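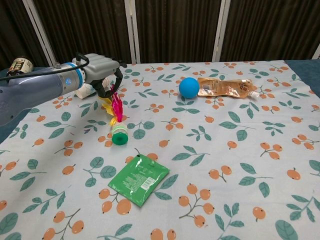 The berry tablecloth, July.

Before breakfast

I slept badly and woke up with the match still in my head, so I will write it down now while I remember the order of things.

We lost at Drustby, 2-1. I went with the supporters' bus from Tillow, which left at 10 in the morning from behind the arena. I had bought my seat late and got the one over the wheel, where you cannot put your feet flat. The trip is long and there is not much to look at, mostly canola and then some lakes. I had my two sandwiches eaten before the first stop. The man beside me slept with his scarf over his face.

I want to be fair about the first half, because on the way home people were speaking as if we had been terrible from the beginning. We were not. In the first twenty minutes we had the ball more than they did, and our left side was very good. Our winger went past their full back three times in the same way, outside and then a low cross, and three times there was no one at the near post. I have written this in my diary before. We have a striker who prefers to wait at the penalty spot, and he is a good finisher, but those crosses are not made for him. At home against Teshome it was the same problem and we were lucky with an own goal.

Their first goal came from a corner. I was behind that goal, so I saw it well. We mark zones at corners this year, and last year we marked the man, and I think some of the players are still doing last year. Two of ours went for the same ball and their centre back headed it in almost standing. It was quiet in our section for a moment and then somebody started the drum again, which I liked.

At half-time they read the attendance, 1009. For Drustby this is a big crowd. Their ground has one real stand and the other side is a grass bank with people on folding chairs. I bought a coffee and a thing called a pizza bun. The queue was slow and I missed the kickoff of the second half.

We equalized after an hour. It was a free kick from the right, nothing special, but their goalkeeper came out and then changed his mind, and our number 6 put his foot to it. I shouted so much that my throat is sore today. In my first language there is a word for shouting at a goal which is different from shouting at a person. I tried to find it in English last night on the bus and could not.

Then came the part I was thinking about all night. With ten minutes to go our coach took off the winger and put in a third centre back. I understand why. A draw away from home is a good result, and the boy looked tired. But from that moment we could not get out. Every clearance came back. When you defend so deep you need somebody to run after the long ball, even if he doesn't reach it, only to give the others time to breathe. We had nobody fast left on the field. They scored in the second minute of added time, a shot from outside the box which touched somebody's leg. You could call it bad luck, but they had 6 shots in those last minutes and we had none, so I will not call it that.

The players came to us at the end to clap. The goalkeeper threw his gloves over the fence and two kids caught one each, so now they will have to negotiate.

On the bus there was an argument about the Cusa. I should explain this for myself, because when I read this diary after some years I will have forgotten. The Cusa is the regional cup, and the quarter-final is in the middle of next week, so we will have two matches very close together. Half of the bus wants to play the reserves and save everybody for the league. The other half says that we are not going to win the league anyway and a cup is a cup. I am with the second half. I came to this town eight years ago and have not yet seen the club lift anything, not even the small preseason trophy with the plastic handles.

I got home after midnight and my neighbour's porch light was on, so it was easy to find the key. I washed the scarf in the sink. The colour came out a little again, as always. It is hanging now over the bath.

Later, in the evening

I read the report on the club's page. It says "a brave performance", which they write always. The winger has a tight hamstring, so perhaps the coach was right to take him off and I was unfair above. I will leave it as I wrote it. If he cannot play in the Cusa, I would like to see the tall boy from the under-19s on that side. He is slow to turn but he crosses early, and with our striker an early cross is better.

Tickets for the quarter-final go on sale tomorrow at nine. I must remember to bring cash, because the card machine at the office is still broken.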